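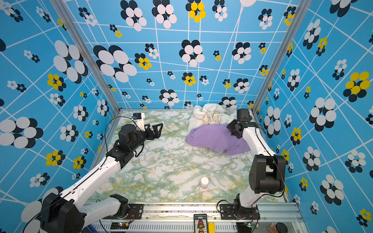
Figure 3. Two-cloth heap with a printed white cloth behind and a lavender-purple cloth in front, on a marble-patterned surface with blue patterned walls.

Despina Tomić, Lejla Omerović, Tùng Khương
August

Shares 14 | Comments 3

4. Reading the Heap: Overlap, Folds and Surroundings

4.1 Scope of this section

Section 3 dealt with single cloths laid down without folding. The present section turns to heaps of two cloths, where one item lies partly over another and neither shows its full outline. Such heaps are common in households. They form on chairs, at the ends of beds, on counters and in front of washing machines, and a person who sorts them usually decides where one item ends and the next begins before touching anything. We were interested in that first decision and in the words people use when they make it.

A heap is treated here as any arrangement in which at least one cloth covers part of another and at least one of them is wrinkled enough to hide some of its own edge. We use "cloth" for every item, whatever its household purpose. Earlier drafts distinguished towels, covers, and garments, but the distinction caused trouble in the coding. Participants often disagreed about what a bunched item was for, even when they agreed fully about its color and extent.

4.2 Materials

The set contained 140 heaps. Each combined two cloths chosen to differ in color, in the presence or absence of a print, or in both. The cloths came from ordinary household stock supplied by Radulović and from the Paditz collection described in Section 2. None was ironed beforehand. Cloths with strong prints were used sparingly, as pilot work had shown that a bold print settles most questions about ownership of a fold at once.

Faint prints were of greater interest. The white cloth in Figure 3 carries beige markings that are pale enough to be lost where the fabric bunches. A marking that disappears into a fold can be taken for shadow, and a shadow can in turn be taken for part of the print. Plain cloths raise a different difficulty. In a plain cloth such as the lavender-purple one, every change of tone comes from the shape of the surface, so a deep wrinkle near the middle may be read as an edge.

Two kinds of surroundings were used. The quiet condition had a plain gray surface and plain walls. The busy condition had a marble-patterned tabletop in white and cream with green and yellow veining, and walls printed with warped white grid lines on bright blue and with clusters of overlapping ovals. The colors of the busy condition were selected to lie well away from those of most cloths, although the paler patches of the tabletop are close to the ground color of the white items. This proximity was retained on purpose. White cloths are often laid on pale counters, and a set that avoided the case would have been of little practical use.

4.3 Participants and procedure

We recruited 119 adults through the household panel maintained by Clandus. All reported that they did at least part of the laundry at home. Each participant viewed a selection of heaps on a screen and completed two tasks for each one. In the first, they traced the outer boundary of the cloth they judged to be on top. In the second, they wrote a short description of the heap as they would give it to another member of the household who was about to sort it.

No time limit was imposed. Participants could revise a tracing until they moved to the next heap, after which it was closed. The instructions did not use the words "fold," "edge," or "wrinkle," and participants were free to choose their own terms. Lejla Omerović prepared the coding guide for the written descriptions, and Dorian Hervieu and Lourenço Abreu applied it independently. Where the two codings differed, the description was discussed and a single code was agreed on. Descriptions that could not be settled in this way were marked as open and are reported separately in the appendix.

4.4 Tracing results

We collected 900 usable tracings. In most of them the outer boundary of the upper cloth was placed with confidence wherever it crossed a cloth of another color. The lavender-and-white pairing was among the easiest in this respect. Participants followed the line where purple met white closely, including in places where the front cloth rose into a lump and its edge was turned under.

The picture changed where a cloth met its surroundings. On the marble pattern, white cloths were traced too generously, with pale patches of the tabletop taken in as fabric. The error ran mainly along the lower folds, where thin shadows under the cloth resembled the veining. The same cloths in the quiet condition were traced more tightly. Colored cloths showed little difference between the two conditions.

The walls had less effect than we had expected. Several heaps in the set, including the one in Figure 3, place the rear cloth against the back wall, so that its upper outline is seen directly against blue. We had supposed that the grid lines would draw tracings away from the fabric. They did so only rarely, and the strong difference between blue and white appears to have been sufficient. The oval clusters were mentioned by a few participants as distracting, but their tracings were no less accurate than those of others.

A further 365 tracings were set aside. Many of these were complete and careful but followed the lower cloth, or enclosed the whole heap as one item. We did not treat them as careless work. The question of which cloth is "on top" has no single answer when one item lies both in front of another and partly over it. A cloth may cover its neighbor on one side and merely touch it on the other. Some participants wrote that they would call such a cloth "the front one" and would not call it the top one at all. The wording of the task should be changed in future studies to allow for this.

4.5 Written descriptions

The descriptions were short and generally began with color. Print came second when it was noticed. Faint prints were often left out entirely, and a cloth with pale markings was commonly called "the white one" even by participants who later noted the markings in a comment. Size was almost never mentioned. This seems reasonable, as a bunched cloth gives poor evidence of how large it would be if spread out.

Words for shape varied widely. Loose, rounded folds were called soft, puffy, or piled. Heaps with a broad spread toward one side were described as sliding, leaning, or spilling, although nothing in the arrangements was in motion when they were viewed. We recorded these verbs as descriptions of shape. They suggest that people understand a mound of fabric partly through the way they imagine it came to rest, and we return to the matter in Section 5.

Purpose was named with surprising freedom. The same item was called a shirt by one participant and a pillowcase by another, each without qualification. Where a seam, collar, or hem was clear, agreement was high. Where the item showed only wrinkled surface, the name given appeared to depend on what the participant expected to find in a heap at home. For this reason we advise against using category names as the reference answer for crumpled items unless the identity has been recorded when the cloth was flat.

4.6 Remarks on household sorting

The findings have some bearing on how mixed piles are handled. Participants who were asked afterward how they would begin said that they would lift the most distinct color first. Few chose the cloth with the largest visible area. In a two-cloth heap this makes little difference to the work, but in larger piles an early pull on a partly covered item may drag others with it. The Pludo sorting notes recommend starting from any item whose edge can be followed for most of its length. Our tracing data are consistent with that advice for colored cloths. For white cloths on pale or veined surfaces the advice is harder to follow, as the edge that seems easiest to follow may belong partly to the tabletop.

A plain, darker mat under the pile would remove much of the difficulty. We did not test this directly. Tùng Khương is preparing a comparison of three mat colors with the same cloths and the same walls, and the heaps will be rebuilt by hand from the layout sheets. Exact folds cannot be reproduced from such sheets, so the comparison will be made across groups of heaps and not between matched pairs.

4.7 Limits

All heaps contained two cloths. Participants saw each one from a single viewpoint and could not lean, walk around the table, or lift a corner, all of which people do freely at home. The panel was made up of people who already sort laundry, and their vocabulary may be more settled than that of others. Finally, the busy surroundings combined a patterned surface with patterned walls, and the separate contribution of each can be judged only indirectly from the location of tracing errors. The coding guide and the layout sheets are available from the first author on request.

Contact | Copyright the authors | Back to top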